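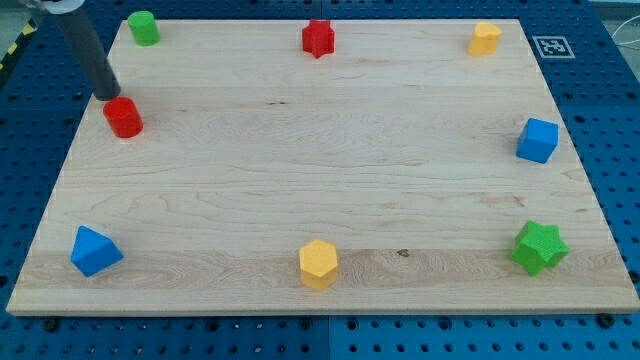

合唱团进场前的排练厅检查，我们乐团一向拖到最后一刻才做，去年十一月那场弗恩斯卡音乐节就吃了亏，所以今年请各位声部长提早，晚上开排前55分钟就到。检查合唱台阶的时候，请蹲下来看木板，别站着扫一眼就打勾。浅色木板上的纹路很会骗人，像图里那块板，前面一带木纹深一些，还有一个小小的深色节疤，远看跟裂口差不多，手指摸一摸才放心。

一、合唱台阶
每层踏板踩实，听有没有响声。 已查
备注：第二层左边有一点吱呀声，慢板乐章里听得清清楚楚，螺丝已经拧紧，演出前麻烦再踩一遍。
后排护栏插销到底。 已查
备注：男低音们喜欢靠着，我理解，站完一整部弥撒曲谁都累，可还是请大家别靠。

二、指挥台与谱架
指挥台四角垫平。 已查
谱架灯电线贴地固定，过道留够宽度。 待改
备注：大提琴后面那根线又翘起来了，胶带用完了，已请胡巴切克（Hubáček）琴行捎两卷来。

三、打击乐区
定音鼓脚轮锁死。 已查
管钟架挂绳无磨损。 待改
备注：有一根绳子起毛了，斯库罗夫（Skurov）那首终曲里管钟敲得很重，换新的再排，不要将就。

四、通道与出口
两侧门从里面一推就开。 已查
备注：琴盒请放到隔壁房间，别堆在门口，我知道大家舍不得离开自己的琴，那边有人看着。
灭火器压力正常，共8具。 已查

五、休息与听力
铜管前排座位发耳塞，12副。 已查
排练中途休息15分钟，请大家真的出去走走，喝口水。

待改的两项处理好以后，请在本页签个名，交给伊尔哈姆·本赛义德（Ilham Bensaid）。
辛苦各位了，晚上排练见！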